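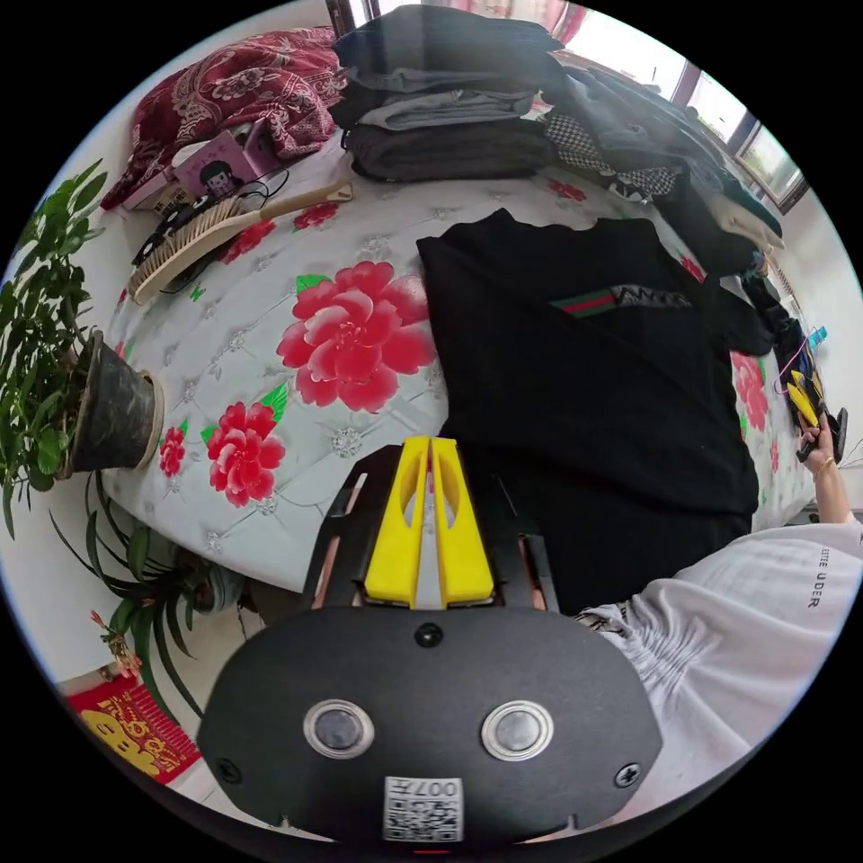
Greifer Nr. 007 vor dem schwarzen Oberteil, Blick aufs Bett

Forum > Software > Wahrnehmung und Planung > Greifpose auf Textilien, Fisheye

**reson_k**
Ich trainiere eine Policy auf Daten vom Handgreifer, Aufgabe: Kleidungsstücke vom Bett aufnehmen und ablegen. Bild oben ist aus Sequenz 23. Beobachtung ist das Fisheye-Bild, Aktion die relative Greiferpose plus Öffnungsweite, Horizont 6 Schritte.

Problem: Das Posentracking driftet, sobald der Greifer dicht über der Tagesdecke ist. Der SLAM-Teil findet zwar genug Merkmale, ordnet sie aber falsch zu. Mein Verdacht ist das Steppmuster. Die Rauten und die kleinen silbrigen Verzierungen sehen für ORB an jeder Stelle gleich aus. Die roten Blüten helfen etwas, wiederholen sich aber auch. Hat jemand so etwas ohne Marker in den Griff bekommen?

**Nitholm**
Wie sieht deine Maske aus? Wenn die gelben Finger und das Gehäuse nicht ausgeblendet sind, landen dort stabile Merkmale, die sich im Bild nie bewegen. Der Optimierer hält die Kamera dann für stehend.

**reson_k**
Gehäuse und Finger sind maskiert, statisch, ein Polygon für alle Sequenzen. Die Person rechts nicht.

**backlund80**
Dann liegt es an der Person und weniger am Muster. Ein weißer Ärmel mit schwarzer Schrift liefert Ecken ohne Ende, und die bewegen sich unabhängig vom Hintergrund. Schick mal ein Bild, in dem der Oberkörper größer drauf ist.

**reson_k**
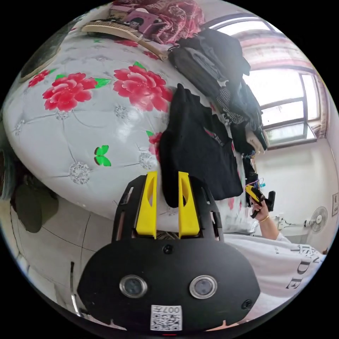

Gleicher Aufbau, T-Shirt unten rechts, Fenster überstrahlt

Die Keypoints sitzen bei mir auf den Buchstaben, auf den Fensterkanten und auf den Medaillons der Decke. RANSAC wirft einen Teil der Buchstaben raus, aber nicht zuverlässig.

**Nitholm**
Ich widerspreche backlund80 zur Hälfte. Bewegte Ausreißer erkennt man am Reprojektionsfehler. Falsche Zuordnungen auf einem periodischen Muster sind untereinander konsistent, das ist der gefährlichere Fall. Ein Versatz um eine Raute sieht für den Löser perfekt aus. Prüf, ob deine Sprünge ein Vielfaches des Rautenabstands sind.

**backlund80**
Das gilt für einen Versatz ohne IMU. Mit IMU-Vorintegration müsste so ein Sprung sofort auffallen. reson_k, läuft die IMU mit?

**reson_k**
Läuft mit, aber der Zeitversatz zur Kamera ist nur einmal kalibriert, im Mai. Seitdem Firmware-Update. Schaue ich nach.

**Tyra Nygård**
Moderation am Rande: Bitte Logs als Textdatei anhängen und nicht in den Beitrag kopieren. 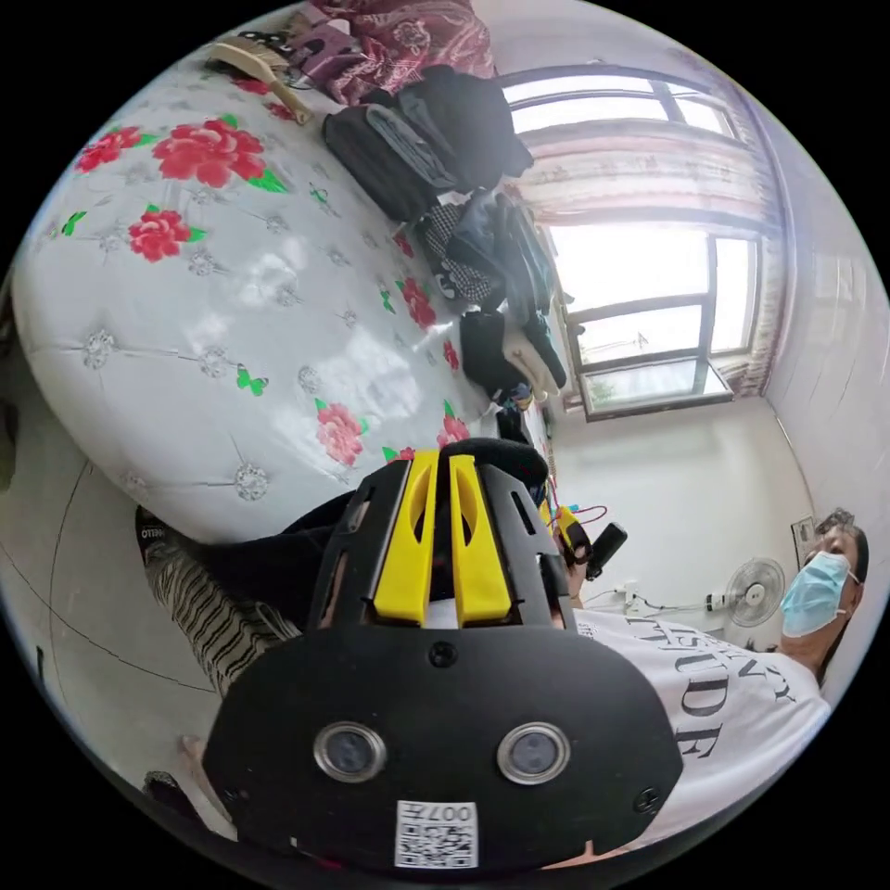
Zur Sache: Wir haben bei Nestach die Merkmalsauswahl auf ein Raster umgestellt, mit fester Obergrenze pro Zelle, und die Personenmaske pro Bild aus einer kleinen Segmentierung geholt. Die statische Maske reicht nicht. In der Aufnahme hier nimmt das T-Shirt einen großen Teil der rechten unteren Hälfte ein, und links ragt noch ein gestreiftes Hosenbein hinein. Streifen sind für die Zuordnung so schlecht wie Rauten, nur dass sie sich auch noch bewegen können. Den hellen Reflex mitten auf der Decke würde ich ebenfalls gewichten, er wandert mit dem Blickwinkel. Ventilator und Bilderrahmen an der Wand sind dagegen brauchbare Anker, solange der Greifer nicht zu tief steht.

**Nitholm**
Sättigungsmaske nicht vergessen. Die Fensterfläche selbst liefert nichts, die Sprossen schon — also nur die ausgebrannten Pixel verwerfen und nicht das ganze Fenster.

**reson_k**
Zwischenstand: Zeitversatz war falsch, 23 ms. Nach der Korrektur laufen 80 Sequenzen ohne Sprung durch, 3 springen weiterhin. Bei diesen 3 entspricht der Versatz ziemlich genau einer Raute.

**backlund80**
Also doch IMU.

**Nitholm**
Und bei den dreien doch das Muster. Nimm dort Tyras Raster und setz die Schwelle für den Verhältnistest strenger.

**reson_k**
Raster ist drin, rechnet gerade. Die Personenmaske kommt danach, getrennt, sonst weiß ich nicht, welche Änderung gewirkt hat. Logs hänge ich morgen an.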